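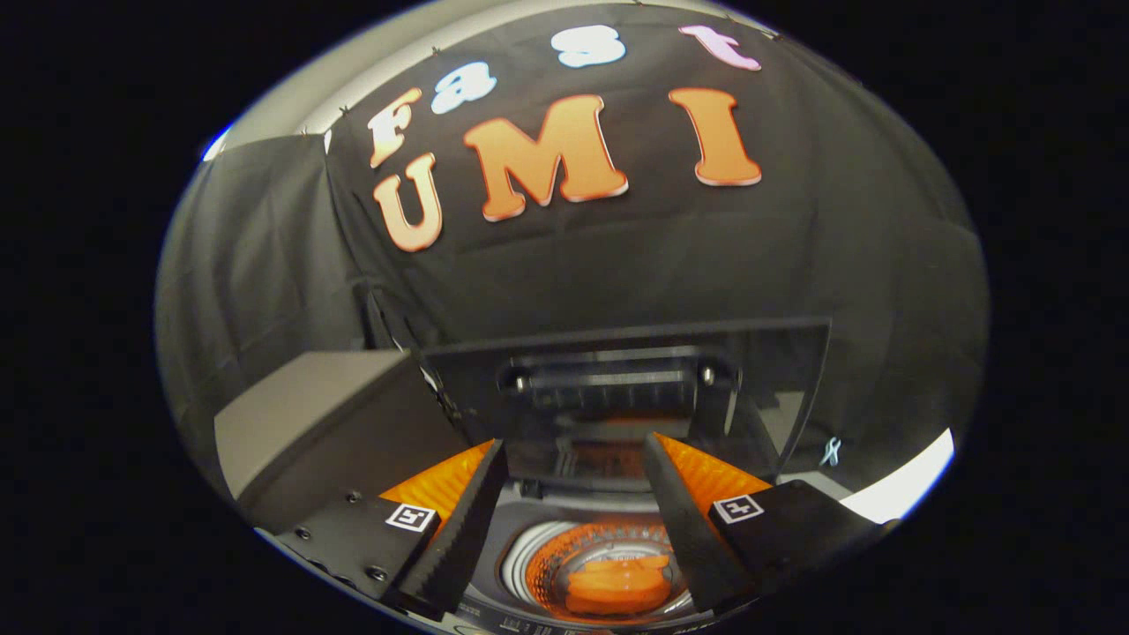

Slide 1 – Hello (2 mins)

Morning everyone, thanks for coming out on a Thursday. I'm Clodagh Keogh, I paint shop windows and market signs, and I've been at it for 17 years, mostly up and down the main street in Kilbridge. Shout out if I talk too quickly!

Show of hands – who's ever hand-lettered a sign and run out of room by the last letter? (Wait for hands. Put mine up too.)

Slide 2 – Big letters on dark backgrounds

Orange on black is my favourite combination for a stall, and you'll have spotted some behind me. A thin pale edge around a letter does loads of work from across a hall. So does a lighter patch on the face of it. Do the edge last.

Lower case next to capitals is fine, whatever your teacher told you. Just give the capitals more size.

Slide 3 – The Drotberg bakery job

Tell the story of the awning. Measured it in the rain, wrote down 1147 mm, painted the lot at home, and the real colour of the canvas was nothing like my swatch. Two coats of grey later we had something the owner liked (she still gives me a free bun).

Pass round the swatch book here. Get it back before the break!

Slide 4 – Spacing

Squint at it. Walk back to the footpath and squint again. Rulers are good for height and hopeless for gaps – an A beside a V will always look miles apart.

Slide 5 – Have a go

Chalk and black paper are on the side table. 30 minutes, one word each, your own name if you're stuck. I'll come round.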